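Ullmont Equipment Rental
Home / Benchtop / Arms and Grippers / Mulora Nillo

Mulora Nillo Tabletop Arm with Two-Finger Gripper

Rental: $262 per week
Minimum term: 28 days
Availability: In stock, Ullmont main counter
Comes with: arm, gripper, controller, hand pendant, power and signal cables, table clamps, transit case

The Nillo is a single arm that bolts or clamps next to a flat work surface and handles small objects with a two-finger gripper. We rent it to kitchens, appliance test rooms, schools and small shops that want to find out if a chore they do by hand can be handed over to a machine. Some of those chores can be. Many still can't, and this page tries to say which is which so you don't pay for four weeks of something that was never going to suit you.

Most questions we get at the counter are about household work: dishes, laundry, cooking. Shop-floor customers usually ask about loading parts into a fixture or moving items from one bin to another. The arm is the same for both. What changes is how much the objects vary and how tidy you can keep the space around them.

What it does well

One object, one place, one motion, repeated. If a jar always stands on the same spot and always goes to the same shelf, the Nillo will keep doing it for a whole shift with very little attention. Picking up rigid items with a clear place to grip is the strongest use. Knobs, caps, blocks, small boxes and stiff handles are all good targets.

Lids are a job we recommend as a first test. A pan lid has a knob made for holding, it has to come up level or close to it, and it has to go back down inside a rim. You learn a lot about the arm from it, and you don't need any special fixture. Oluwaseun Obi, our benchtop technician, sets up the lid job for most new customers during the handover.

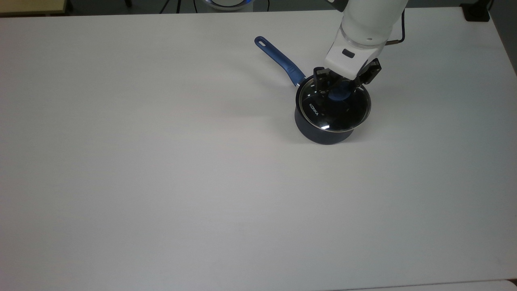
Setting up a lid job

1. Clamp the arm so the pan sits well inside its reach. If the arm is nearly straight when it gets to the knob, move the pan closer.

2. Turn the pan handle to a direction you can repeat. Tape on the table works fine.

3. Bring the gripper down over the knob with the fingers open, one on each side. Use slow mode on the pendant for this.

4. Save the position above the knob as well as the position at the knob. The arm should always travel between the two in a straight vertical line.

5. Close the fingers with grip force set to low. Raise it a step at a time until the lid holds. Glass is heavier than people expect, and smooth knobs can slip.

6. Lift a short way and stop. Check that the lid hangs level before you teach the rest of the path.

7. Teach the put-down spot, then the return. The return takes longer to teach than everything before it. Allow half a morning.

8. Run the full cycle with someone at the stop button until you are comfortable with it.

Do steps 3 to 6 with an empty pan at room temperature. Steam on the knob changes the grip, and you will want to tune that separately.

Household chores: where things stand

The list below is based on what our rental customers have tried and on our own bench. It applies to this arm with its standard gripper. Other machines may do better or worse.

Taking a lid off a pan and putting it back: Yes, with the pan in a known position. With the camera option it will also cope with a pan that has been moved a little. It will not cope well with a pan pushed up against another one.

Stirring: Yes, with a spoon that has a thick handle or a sleeve over it. Thick sauces and doughs can trip the force limit.

Moving a full saucepan: We advise against it. The handle puts the weight a long way from the gripper, and the pan tips. Empty pans are possible with a small one, using a slow path and a grip close to the body of the pan.

Loading a dishwasher: Partly. Plates of one size into one rack, yes. A normal family load, no. Huiling Luo ran this on a rental for her café and ended up using the arm for saucers only. She kept it for that and rented it again in March.

Wiping a table: Yes, flat and clear of objects. It wipes the same path each time, and it doesn't notice a spot it missed unless you have the camera option and someone has written the check for it.

Folding laundry: No. Towels of one size, laid out flat by a person first, can be folded in half. By the time you have laid out the towel you could have folded it.

Putting away groceries: No. Bags, soft packs and odd shapes are outside what the gripper can hold reliably.

Feeding a pet: Tipping a measured scoop into a bowl works. Please don't leave it running with the animal in reach of the arm.

Shop-floor chores

These tend to go better, mainly for the dull reason that a shop already keeps things in fixed places.

Loading a fixture or press nest: Yes, if parts arrive in a tray. Loose parts in a bin need the camera option and some patience.

Opening and closing a guard or small door: Yes, with a knob or bar handle. Recessed pulls are a problem.

Applying labels: Possible with a vacuum tool, which we don't stock.

Repeated button or switch testing: Yes. This is the most common long rental we have. Núñez Appliance Repair used one for a run of cooktop knobs and extended twice.

Packing boxes: Simple layouts of one item, yes. Mixed orders, no.

Sorting screws: No. Get a proper feeder.

How much help it needs

A person who has never used an arm can teach a simple pick and place in an afternoon. A lid cycle takes about a day to get right. Anything with the camera takes longer, and we suggest someone on your side who is comfortable editing a script. Hanyu Lei runs our training bench and can be booked separately.

After teaching, the arm still needs someone nearby. If a part is missing it will close on air, report a missed grip and wait. If a part is present but crooked, it may pick it up and carry on, and the error shows up at the put-down spot. Plan for somebody to walk past now and then. Customers who plan to leave it running overnight are asked to talk to us first.

Compared with doing the job by hand, it is slow. Taking off a lid is one quick movement for a cook. The Nillo has to approach, line up, descend, grip and lift, and the low-speed approach can't be skipped near glass. If the chore is short and you are standing there anyway, the arm saves you nothing. Where it pays is a job that has to be repeated many times in the same way, or a job done in a spot where you would prefer not to have a hand.

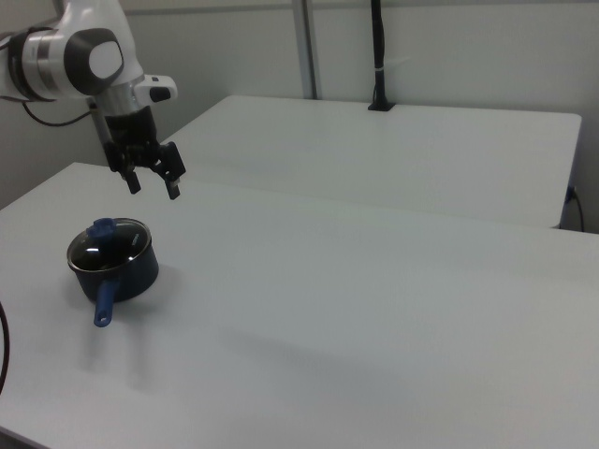
Gripper open, above a lidded saucepan with its handle turned outward.

Table and space

Use a rigid table with a flat, level top. A plain matte surface is best with the camera option; glossy tops give reflections that confuse it, and so does a shiny lid under a strong lamp. Move the lamp before you start changing settings.

Keep cable slack on the outside of the arm and check it through the full motion before running at speed. Snagged cables are the most frequent fault on returned units. We charge for them.

Mark a keep-out line on the floor. The Nillo stops on contact, but a held object can still be dropped or swung.

Specifications

Controls: hand pendant, or laptop over network cable
Memory: up to 2048 saved positions
Gripper: parallel, two fingers, swappable fingertips
Fingertips supplied: flat pad, grooved pad
Grip force: adjustable in steps from the pendant
Mounting: table clamp or bolt-down plate
Stop button: on pendant and on controller
Use: indoor, dry locations
Payload and reach: see the data sheet in the transit case, or ask at the counter for a copy

Options

Camera kit with stand. Needed for objects that don't stay put.
Soft fingertips. Better on glass knobs and eggs, worse on anything greasy.
Rolling cart with locking casters.
Half-day training at our bench or your site.

Cookware is not included. Bring the exact pan, jar or part you intend to use. A knob that looks the same can be slightly taller or rounder, and your saved positions will be off.

Cleaning and food areas

The arm casing can be wiped with a damp cloth. Do not spray it. The gripper has openings that collect crumbs and sauce; brush them out daily and use the disposable sleeve over any open food. The standard gripper is not rated for direct contact with food. Units returned with dried food in the fingers are billed an hour of cleaning.

Common questions

Can it cook a meal?
No. It can do separate steps of one, with a person setting out the ingredients and moving the hot pans.

Will it learn by watching me?
You can guide it by hand and it will record the positions. It repeats what you showed it. If the pan is in a different place the next day, the recording doesn't adjust by itself unless you have set up the camera.

Can I run two arms together?
Yes, with two controllers. Oranuch Ratanaporn in our rental office can tell you if a second unit is free for your dates. Getting two arms to share one table safely is a bigger project than most people want for a first rental.

Can I buy it?
Used units come up for sale when we rotate stock. They are sold with a 2-year parts warranty. Ask to be put on the list.

What if it can't do my job?
Bring the objects to the counter before you book. Zhuoran Jin does trial fittings in the mornings at no charge, and we would like to tell you no before the rental starts. Once the arm has left the building the minimum term applies.

Related equipment: Benchtop conveyors / Clamps and fixtures / Camera stands / Safety screens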